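Stop Buying the Robot First

I've been going to the shared workshop in Grekstead for long enough to have seen the same project arrive in the door many times. Someone has saved up, the arm comes in a big box, and everybody stands around while it waves. Then it sits. A few weeks later the owner is asking on the message board whether anyone knows how to make it fold a towel.

So this is my pitch, and I've made it loudly enough over coffee that people have started leaving the kitchen: if you're building something at home or in a club that's supposed to handle ordinary household stuff, start with your own hands. Build the gripper, put a handle on it, and spend a good long while picking things up with it yourself. The arm can wait.

My own conversion came in May, with a little two-finger gripper I'd named Zarka (I name everything, don't start). I had the whole thing drawn up for an arm. Nazar Sirko looked at my drawings and asked me what it felt like to pick up a sock with it. I had no idea! I'd spent 40 evenings on the thing and had never once held it like a tool. He made me bolt a handle on and try, and I was furious by the end of the hour, mostly at my own fingertips – the printed ones, I mean. They were hard and slick and shaped for blocks, and I'd tested them on blocks, so of course I thought they were great.

Soft things are where you find out. A block doesn't care how you come at it. Cloth does. It gives, it folds over, it hides the edge you were going for, and whatever is under it wants to come along for the ride. A hat on a stand has become my favorite test for exactly that. You have to get hold of the brim, you have to think about which way the crown is going to flop, and the stand is skinny enough that one lazy elbow will tip it over. My mother could do it while talking on the phone. Try doing it with two pinchers and see how you feel about your design.

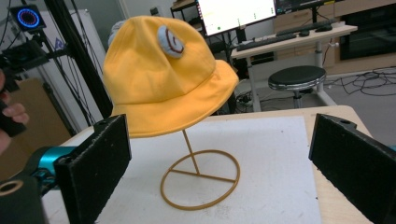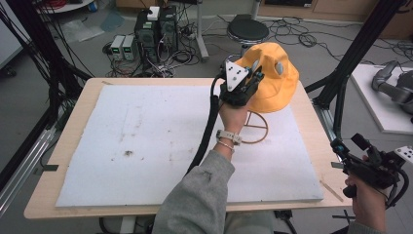 Bucket hat, wire stand, hand-held grippers.

The usual argument against me is that this is a detour. Why learn to use a tool by hand if the whole point is for a machine to use it? There's a guy building a cart called Stelmakh two benches down from me who puts it more bluntly and says I'm playing with salad tongs. Fine. But my salad tongs have been through four sets of fingertips since May and each change took me an evening. When he wants to change his, he has to take half the wrist apart and then redo the calibration, and so he doesn't change them. He writes more code. I've watched him spend a whole night trying to fix in software what a strip of foam would have fixed by supper.

And there's the money. I'm not going to tell anyone what an arm should cost them, but my last round of parts came to less than 50 dollars, screws included, and I learned more from it than from all the spec sheets I'd been drooling over. If I'd quit after that, I'd have been out a few dinners.

I'll give the other side one thing, because Nazar would call me out otherwise. Your hands cheat. You feel the cloth slip through the handle and you correct before you've even noticed, and an arm won't get that for free. I've had grips that felt lovely to me and would be hopeless on anything with motors. That's real, and it means you can't stay in the hand-held stage forever. I've started doing some of my runs slowly, looking only at what a camera would get to look at, and it's humbling how much worse I am.

But I'd still take that problem over the one in the big box. Zarka goes on an arm this fall, if the one I've been promised the use of is free by then. Until that happens I've got a pile of hats to get through, plus a knitted scarf I've been avoiding for two weeks.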